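Drucken | Als E-Mail senden

Vorhänge waschen und ohne Falten wieder aufhängen

Von der Redaktion Vukamo Haushalt
6. Juni 2025

Vorhänge in der Küche nehmen Fett und Kochdunst auf und müssen öfter gewaschen werden als die im Schlafzimmer. Zweimal im Jahr reicht in den meisten Haushalten, einmal davon am besten im April, wenn die Heizung nicht mehr durchläuft. Vor dem Abnehmen das Pflegeetikett lesen und die Länge messen, damit man nachher weiß, ob der Stoff eingelaufen ist.
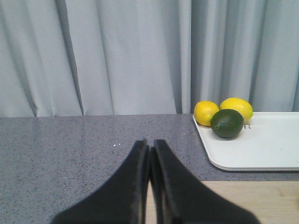 Zuerst den Staub entfernen. Den hängenden Vorhang mit dem Polsteraufsatz auf niedriger Stufe von oben nach unten absaugen. In tiefen Falten, wie sie der blassgraublaue Vorhang hinter der Arbeitsplatte wirft, sitzt der meiste Staub, deshalb den Stoff beim Saugen mit der freien Hand auseinanderziehen. Danach abnehmen, Haken und Gleiter entfernen und in ein Schälchen legen. Gleiter, die sich nicht lösen lassen, in ein Wäschenetz binden.

Die Trommel höchstens zur Hälfte füllen. Bei einer Stoffbreite von 274 cm passt in eine normale Maschine meist nur ein Schal. Feinwaschprogramm bei 30 Grad, flüssiges Waschmittel, kein Weichspüler. Fettflecken vorher mit etwas Gallseife einreiben und 17 Minuten einwirken lassen, dann ausspülen. Schleudern mit niedriger Drehzahl oder gar nicht.

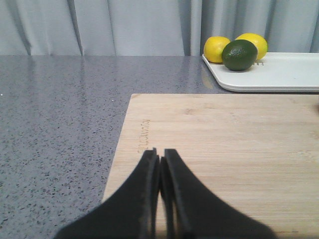 Den Vorhang sofort aus der Maschine nehmen und feucht aufhängen. Das Eigengewicht zieht die meisten Knitter heraus. Bei schweren Stoffen vorher prüfen, was die Schiene trägt; die Innenlaufschiene Jarkerari zum Beispiel ist mit 8 kg angegeben, und nasser Stoff wiegt deutlich mehr als trockener. Im Zweifel erst 2 Stunden über dem Wäscheständer abtropfen lassen.

Falten von Hand legen, solange der Stoff noch feucht ist, und mit einem weichen Band locker zusammenhalten. Über Nacht so lassen. Das Fenster kann gekippt bleiben, der Saum sollte aber nirgends aufliegen. Bleibt der Saum wellig, von links mit Dampf und einem dünnen Tuch bügeln.

Zuletzt aktualisiert: vor 2 Tagen

Drucken | Als E-Mail senden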